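September 13, 2019

So we finally have an offer in on a place! I've been dying to write about it but didn't want to jinx anything, and now I'm jinxing it anyway.

It's in Grastalbridge, up past the water tower, three bedrooms and a porch that leans a tiny bit (the inspector says it's fine, I say it has personality). We saw 11 houses before this one. One had carpet in the bathroom. Another had a lovely kitchen and a train line right behind the fence, and I still talked myself halfway into it.

What sold me was the yard. There's an old pear tree and a shed big enough for the bikes, plus a gate onto the Dirnholm trail, so I could walk to the bakery in 10 minutes. The inspection ran us $600, which hurt, but he found a cracked vent pipe in the attic and the sellers are fixing it. 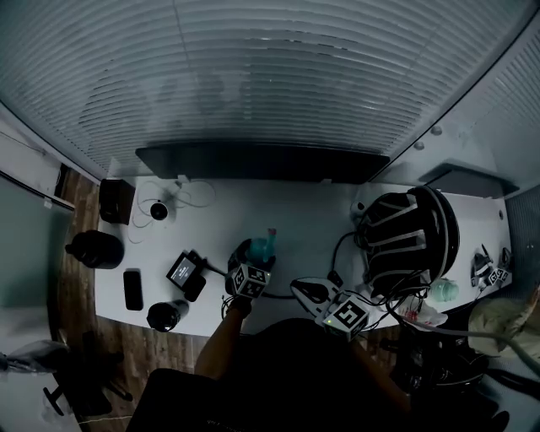
Closing should be in October if the bank stops asking for the same pay stub over and over. I've sent it three times! Meanwhile I'm pricing paint and arguing with myself over the front door. Right now it's brown and I want yellow. If you've ever painted a door yellow, tell me which one you used.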